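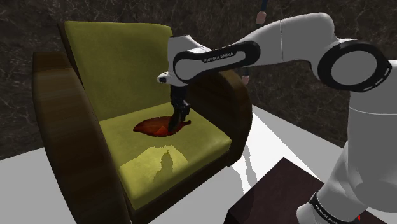
Kirkov Planner: Frequently Asked Questions
Last updated December 2019

What does Kirkov do?
Kirkov plans and runs arm motions for jobs that involve soft items such as cloths, towels and thin sheets. It takes a goal, a scene file and a camera feed, and sends joint targets to the arm driver.

Do I need a real arm to try it?
No. The Noltden scene pack runs on a desktop machine with a supported graphics card. It includes 32 furnished scenes, among them the armchair scene with the cloth on the seat.

How is cloth modeled?
As a mesh of small masses joined by springs. The default mesh has 3000 points. You can lower this in the scene file, but folds get coarse and grasp scores from a low setting should not be compared with scores from the default.

My gripper pushes into the cushion. Is this a bug?
Usually not. The planner allows a small press depth on soft surfaces so the fingertips can get hold of thin cloth. The setting is press_depth and the default is 2 mm. If the fingers go deeper than that, check that the seat is tagged "soft" and has a collision shape of its own.

Why does the planner refuse a goal between the armrests?
Each armrest is padded by 35 mm by default. On a narrow chair the two padded zones can leave no path for the wrist. Lower the padding for that object only. Changing the global value affects self-collision checks too.

Do shadows affect cloth detection?
They can. The arm often throws a shadow across the spot the camera is looking at. Vogler, our segmentation module, is trained with moving lights, but dark cloth in deep shadow is still missed at times. Turn on light variation when you collect your own training frames.

Can I replay a run?
Yes. Every run writes a log with the seed, the scene file and all joint targets. Open it in the Drorkport viewer. Logs from before the January release need to be converted first with the script in the tools folder.

Who do I contact about a bad plan?
Send the log and the scene file to Rory Halliday through the support form. Screen recordings are welcome but can't replace the log.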